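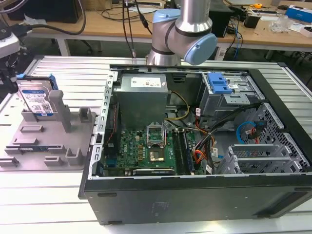
What does Drolgate teach?
Evening and weekend classes in bookkeeping, payroll and office English, for adults who work during the day.

Ita Mac Suibhne and Haf Sayce opened the school in April with 17 students and a rented room over the Jorine bakery. We now have 2 sites - Keskinen Street and the old Zemico building - and more than 2,000 people have finished a course with us. Most classes meet twice a week. The registration fee is $100 and covers your books. Parking is behind the Keskinen Street site.

Page updated August 23, 2020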